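Tabletop Pushing Project — Minutes of the January Working Meeting

Location: Sturcombe lab, upstairs meeting room, with Truston joining by phone
Start: 2:05 p.m.
Attending: four from the Sturcombe lab, two from Truston, one from the Stameck software group
Apologies: Sampaio (notes sent ahead by email and read out under item 3)

1. Minutes of the last meeting

Accepted with one correction. Under the old item 5, "validation set" should read "test set". The corrected copy is on the shared drive.

Carried over from last time: the controller update was installed before the holidays. The labeling guide is still in draft, see item 4.

2. Data collected so far

The log shows 3734 episodes accepted against a target of 4000. Collection will continue until the target is met, then stop. Truston asked if it was worth going past that while the setup is still in place. Sturcombe would prefer to stop and look at the results first, as the last batch added very little to the easy instructions ("push the red star to the blue cube" and similar). Agreed to stop at the target.

A second set of 989 episodes was recorded with the slower speed limit. These are kept in a separate folder and are not part of the total above. Stameck asked that the folder name say so. Agreed.

3. Chain layouts

Most of the meeting went on this item. Single pushes to a target are working well enough that the group has moved on to chains, where the instruction is to bring several blocks into one line. The policy does well on the first few blocks. Trouble starts when the end effector has to come in close to blocks that are already placed, and a small contact at one end of the line travels down it.

Sampaio's notes argue that the fault is in the training data. The operators nearly always approached from open board and seldom worked next to a finished group, so the policy has few examples of a careful approach. Stameck thinks the camera input is the bigger problem, as blocks of the same color that touch are easily read as one shape. The two views lead to different fixes and the group did not settle it.

Layout reviewed during the item: chain running toward the front of the board, yellow pentagon at the far end by the tip of the end effector, blue triangle at the near end. The green pair and the other yellow block are set farther back and left out of the chain. 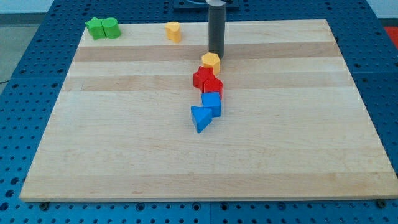
Points raised on this layout:

— The line zigzags. Under the present scoring rule a chain counts if neighbors are within the gap limit, whatever the angle between them. Truston would like a straightness measure reported next to it. Sturcombe has no objection as long as the old score stays in the table, so that earlier runs can be compared.

— Green blocks side by side are a good check of Stameck's point about color. It was suggested to run the same instruction twice, once with the pair together and once with it split, and change nothing else.

— Blocks not named in the instruction should be scored too. At the moment a run can knock one of them across the board and still pass.

Decision: run the paired test first, as it needs no new training. Sampaio's proposal for extra close-approach episodes is held until the result is in.

4. Labeling guide

The draft lets annotators write "next to" for both touching and nearly touching blocks. Two annotators read this differently and their labels disagree on 7 of the chain clips. The guide will say "touching" or "near", with the gap limit given once at the top. The clips in question will be relabeled by someone who has not seen them.

5. Actions

Sturcombe: finish collection to target; run the paired test with the green blocks.
Stameck: rename the slow-speed folder; add a penalty for moving unnamed blocks to the scoring script.
Truston: send a proposed formula for straightness.
Sampaio: comment on the revised guide.

6. Any other business

Truston asked for raw joint logs as well as video. Sturcombe will check how much space is left on the drive.

Meeting closed at 3:20 p.m. The next meeting will be called when the paired test is done.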